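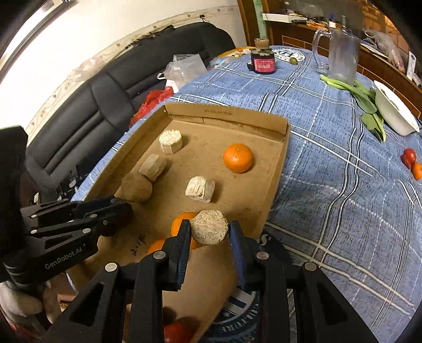
Photo: Plarport Packaging

Home Boxes Trays Tape & Fill Trade Orders Contact

Cassim Shallow Produce Box

The Cassim is a shallow brown cardboard box for fruit and vegetables. It has low upright sides and a flat floor, and it's meant for mixed orders where oranges, tomatoes and chunky cut pieces of root or squash travel in one layer. The sides are low enough that you can reach in from any direction and move things without tipping the box.

We sell it to farm shops, market stalls and anyone packing small weekly orders. It ships flat and folds up by hand. The end walls tuck down along the inside of the base, so no tape is needed for normal loads. For heavier fruit, run one strip of tape under the floor.

The board is plain and uncoated. You can write on it with a marker – most of our customers put the order number straight on the floor or the outside wall. Keep it away from standing water. Cut produce should go on a sheet of Misar liner, sold separately, or the floor will soften by the end of the day.

Round fruit will roll in a half-full box. Put the biggest items in first, against a wall, and fill in with the smaller ones. Tomatoes do better at one end, away from anything with a hard edge.

Pack sizes
Trial pack: 6 boxes
Shop pack: 345 boxes

Boxes stack 3 high when filled, with a lid or divider sheet between layers. Lids are not included.

Orders leave our Bronimdale warehouse in 2 working days. Shop packs go on a pallet, so please tell us if your street has no room for a truck. Unopened packs can be returned. The printed version with your own logo is back in November – ask for a quote before then if you want a place in the first run.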